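3.2 示教数据的采集

先说说我们为什么又回头去采数据。最早的版本里,我们偷了个懒,直接拿 Zolen 项目留下来的旧轨迹训练,心想都是抓取加放置,差别能有多大呢?结果策略学得挺像那么回事,手臂伸出去的姿势很漂亮,可是一到要把东西放进凹槽的那一步就开始犹豫,在板子上方来回蹭。我翻了两个晚上的旧轨迹才看明白:那批数据里,操作者几乎都是在高处就松开夹爪,让物体自己落下去。模型没见过慢慢贴近的过程,当然学不会(这事怪我,当初应该先看数据再训练)。

所以从五月起,我们在 Pemdale 的实验间里重新采集。遥操作用的是 Kpodo 主从接口,操作者握着主臂,从臂跟着动,关节角、夹爪开度和相机画面同步写入一条记录。参与采集的操作者共四位,我是其中一个,水平大概也是最差的一个。每人先练习 40 分钟,练习期间的轨迹一律不进训练集。正式采集一共留下 145 条成功轨迹,失败的也没有扔,单独放在一个目录里,第 5 节做消融实验时会用到。

这里要交代一下“成功”怎么算,因为我们内部为这个吵过好几回。一开始的标准很宽,只要方块最后停在凹槽上就行。后来发现,有些轨迹是方块先磕到板面,弹了一下,碰巧滚进去的,拿这种轨迹去教模型,等于教它碰运气。于是我们把标准收紧:方块必须在夹爪还没张开的时候就已经对准目标凹槽,松开以后不能再用手指去推。按新标准重新筛了一遍,删得我心疼,不过训练曲线确实平稳多了。

还有一点和操作习惯有关。熟练的人动作快,一条轨迹很短,接近凹槽的那一小段只剩下寥寥几帧;手生的人反而会在那里停下来,调一调角度,再往下送。我本来想把停顿都剪掉,试过之后又放了回去,因为停顿前后的微调恰恰是旧数据里缺的东西。最后的做法是只剪开头和结尾的静止段,中间一律不动。
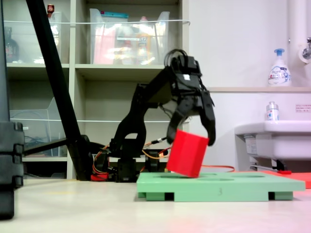
图 3 采集现场:夹爪夹持红色方块,位于绿色凹槽板上方。

标注方面,我们给每条轨迹切了 3 个阶段:接近、对准、释放。前两个阶段的分界最让人头疼,Vakitz 标注工具默认按末端速度切,可速度一慢下来不一定就是在对准,也可能只是操作者走神了。我们改成看方块和板面的相对位置,像图 3 里这样,方块已经到了凹槽正上方,斜着拿,下面一个角几乎挨到板面,就算进入对准阶段。斜着的姿态我们特意保留,没有要求操作者一定要把方块摆正了再往下放,毕竟部署的时候夹爪抓到的角度也不会每次都那么规矩。释放阶段就简单了,从夹爪开度开始增大的那一帧算起。

阶段标签只用在损失加权上,不作为策略的输入。对准阶段的权重调得比另外两个高,具体数值和调参过程放在附录里。我自己试过把标签也喂给网络,离线误差好看了一点,真机上却没见到什么好处,还得多维护一个阶段分类器,就没再往下做。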